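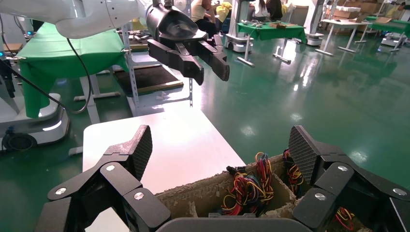 **Figura 3.** Caja de cartón con compartimentos y cables.

### 3.2. Acondicionamiento del cable sobrante en cajas reutilizadas

El almacenamiento de cable corto sobrante plantea un problema distinto al del cable en bobina: los tramos carecen de longitud normalizada, se enredan entre sí y rara vez justifican el coste de un envase propio. En los talleres estudiados, la solución habitual consiste en reutilizar cajas de cartón con divisiones interiores. La caja de la figura 3 es representativa de este uso: el compartimento central contiene un haz enredado de cables rojos, amarillos, azules, negros y verdes, mientras que el derecho aloja un segundo grupo en rojo, amarillo y azul. La repetición de tres colores en ambos compartimentos indica que el color no basta como criterio de separación, observación que coincide con lo expuesto por Keskinen y Vainio en su informe interno sobre el almacén de Sturkberg.

El inventario inicial comprendió 185 cajas, procedentes en su mayoría de envíos de componentes de la firma Hustex. Cada caja se clasificó según el estado del borde superior, la integridad de las divisiones y el grado de enredo del contenido. Para esta última variable se adoptó una escala ordinal de cuatro niveles, desde tramos paralelos sin cruces (nivel 0) hasta haces que no pueden separarse sin extraer el conjunto completo (nivel 3). La asignación se realizó por inspección visual, sin manipular los cables.

El deterioro del cartón se concentra en el borde. Los cantos rasgados e irregulares, como los de la figura 3, reducen la altura útil de la pared y favorecen que los bucles sobresalgan; en la misma caja asoma uno pequeño, de cables rojo y amarillo, cerca de la esquina inferior derecha. Estos bucles son el punto de enganche más frecuente durante el apilado. Se consideró saliente todo tramo que rebasara el perímetro de la caja, con independencia de su longitud.

En la segunda fase se extrajeron y midieron 856 tramos. Los de menos de 40 cm se agruparon con una brida textil del tipo Grillel y los restantes se enrollaron en lazos simples, sin nudo. No se retiraron los terminales ni se modificó el aislamiento. Las cajas con una o más divisiones desprendidas se excluyeron de esta fase, dado que la migración del contenido entre compartimentos impedía atribuir cada tramo a su posición original.

El procedimiento presenta dos limitaciones. La primera es que el nivel de enredo depende del criterio del observador en los casos intermedios; las discrepancias entre los niveles 1 y 2 se resolvieron por consenso. La segunda afecta a la procedencia de las cajas, cuya geometría interior fue diseñada para piezas rígidas. Los resultados obtenidos con los separadores Chuensuk, de pared más alta, se presentan en la sección 3.3.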